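Tosoveo Storage Support – Ticket history
Subject: Small parts migrating between compartments, divided case, two latches
Product: Dokaso divided case, tinted
Status: Closed – workaround accepted
Opened: 9 November 2020

Customer report

I use this case for fasteners and crimp terminals in a home workshop. M2 washers end up in the wrong compartments after the case has been carried on its side. Larger hardware stays where it belongs. The case lives on a shelf and goes to the bench and back, so it gets tipped vertical at least twice per use. I bought it in April and the problem has been there from the first fill. Both latches close with a click. No visible cracks.

Is this a faulty lid, faulty dividers, or normal?

Support reply 1

Thank you for the report. Please check the following before we look at a replacement.

1. Empty the case completely. Remove all dividers and brush out the slots.
2. Refit each divider with the notched edge down. A divider fitted upside down will stand slightly low and leave a gap under the lid.
3. Close the lid on a strip of ordinary printer paper laid across the top of a divider. Pull the strip. Note whether it drags or slides out freely. Repeat for every divider.
4. Tell us the approximate loaded weight and whether the case is stored flat or on edge.

Please also send a picture of the latch side.

Customer reply

Steps 1 and 2 done. Two dividers were in upside down, now corrected. There was swarf in several slots, which I cleared with a toothbrush.

Paper test: strip drags on the dividers at the latch side and at both ends. It slides out freely from the dividers in the middle of the case. Same result with the case empty and with it full. Loaded weight is 600 g on the kitchen scale. Stored flat.

Picture of the latch side attached. 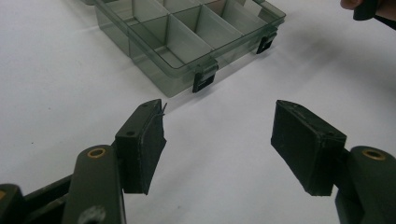 Migration test, done after refitting. I put 100 washers in one compartment at the centre, closed both latches, held the case on edge and tapped it on the bench mat. Several washers crossed into the neighbouring compartment. I repeated it with the same washers in the row nearest the clasps, where the dividers can be made out through the tinted front wall, and none crossed. Same number of taps, same direction. I also ran it with the case inverted and the centre compartment leaked again.

I have a second case, an older Gralow with an opaque lid, and it does not do this under the same treatment. The Gralow has a foam sheet bonded to the inside of the lid.

Support reply 2

Your results are consistent. The latches pull the lid down along the front, and the hinge holds it along the back. The centre of the lid has no support and can bow upward under load when the case is tipped. A small clearance over the middle dividers is within tolerance for this model. It is enough to pass a thin washer and not enough to pass a nut or a screw head. We do not class this as a fault, and a replacement lid would behave the same way.

Options, cheapest first:

a) Move thin parts to the latch-side row and put bulky parts in the centre. No cost.
b) Cut a sheet of closed-cell foam to the inside of the lid. Use 2 mm. Thicker foam will stop the latches from seating and will strain the hinge. Do not use open-cell packing foam, as it sheds and holds moisture.
c) Put washers in small resealable bags inside the compartment.

Do not glue the dividers in. Solvent adhesives will craze the plastic, and the warranty does not cover it.

Customer reply

Went with (a) and (b). Foam was an offcut from a Beltrán camping mat, trimmed with a craft knife and held with double-sided tape at the corners only. Latches still click. Paper now drags on every divider.

Repeated the washer test at the centre, on edge and inverted. No crossings. The foam hides the labels I had stuck inside the lid, so I have moved them to the outside – minor annoyance.

I would suggest the product page mention a minimum part thickness. Part 160 in your spares list is described as "lid liner" but shows as unavailable. If that is the same thing as the foam, I would have bought one.

Support reply 3

Confirmed, part 160 is the factory liner. It is out of stock with no date. Your comment on part thickness has been passed to the product team.

Closing as workaround accepted. Replying to this ticket within the warranty period will reopen it.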